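Do you really need five products to clean a toilet?

Every July I seem to end up reading cleaning advice, probably because the windows are open and I can see the dust. This year it was toilets. Somebody on a local page in Clistville posted a routine with 54 replies under it, most of them swearing by a powder called Podine, and I went and bought the stuff like a mug.

The routine goes like this. Powder in, leave it for 30 minutes, gel under the rim, spray on the seat, wipe down with a special cloth, then a scented disc stuck inside the bowl. That's 5 separate things to buy and store in a room where I can barely keep a spare loo roll.

I did it properly, twice. The bowl was clean. It was also clean the week before, when I'd used washing-up liquid and a brush. The Podine smelt like a swimming baths and the disc slid off by teatime. I'm told I should have gone for the Obura one, which grips better — it costs more as well, funnily enough.

What I do rate is a sponge. Brushes are fine for the deep part but they skate over the bit just inside the rim, and that's where the limescale sits in my house. A small sponge gets right up under there.

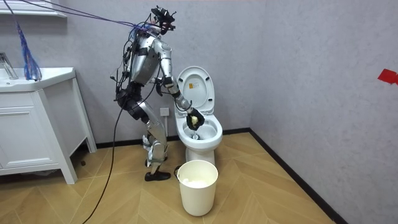
Mine are from a bag of 2 and I cut them in half, so they go a long way. Keep them well apart from the kitchen ones, obviously. I snip a corner off so I can tell.

The other claim I don't buy is that you have to do all this daily. Daily! The Prukura leaflet says so, but then Prukura sell the refills. I do mine when it looks like it wants doing, plus once more if people are coming to stay, and so far no complaints. The floor behind the pan gets missed far more often, and I've yet to see a leaflet about that.

I've still got most of a tub of Podine under the sink if anyone local wants it. I'll be trying plain white vinegar on the taps next, though I've read such glowing things about it that I already have my doubts.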